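**Chitting** (also called *green sprouting* or *pre-sprouting*) is the practice of letting seed potatoes form short, sturdy shoots before they are planted. It is most often used for early varieties in places with a short or cool spring.

## Background

A potato tuber stays dormant for a period after harvest. Once dormancy ends, the buds, known as eyes, begin to grow if the tuber is warm enough. In the dark the shoots become long, pale and brittle. In bright light they stay short and turn green or purple, depending on the variety. Chitted tubers usually come up sooner than unsprouted ones and can be ready to dig a week or two earlier.

## Method

Seed potatoes are set out in a single layer, with the end carrying the most eyes (the rose end) facing up. Egg cartons, shallow trays and nursery flats are all in common use. The tubers are kept in a bright, frost-free spot out of strong direct sun. Temperatures between 50 and 60 °F suit most varieties. Higher temperatures speed up sprouting but tend to give weaker shoots.

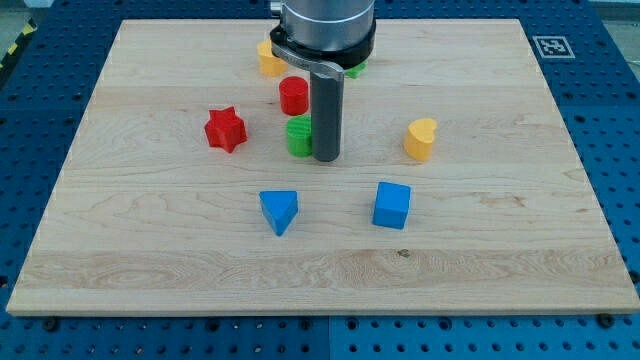

The process takes four to six weeks. Shoots of half an inch to one inch are considered ready for planting. Longer shoots break easily when the tubers are handled. For early crops, some growers rub off all but three or four shoots, which gives fewer but larger potatoes. Maincrop tubers are generally left with all their shoots.

Large tubers may be cut before planting, with at least two eyes on each piece. The cut pieces are left for a few days so that the surface can dry and form a skin. Small tubers are planted whole.

## Use by variety

Early potatoes benefit most. The variety Rerau, grown in home gardens for its small yellow tubers, is normally chitted and lifted 70 days after planting. Valdebenito, a late red-skinned potato, breaks dormancy slowly and is often planted without chitting.

## Garden trials

The Jurnstead Garden Society compared chitted and unchitted rows over two seasons, using some 155 tubers. Its report, written by Tania Samarakoon, found that chitted Rerau plants emerged nine days earlier on average. Total weight at harvest was nearly the same in both groups. A smaller trial at Lavstead, on heavier soil, found a gap of four days.

## See also

- Hilling
- Seed potato
- Tuber dormancy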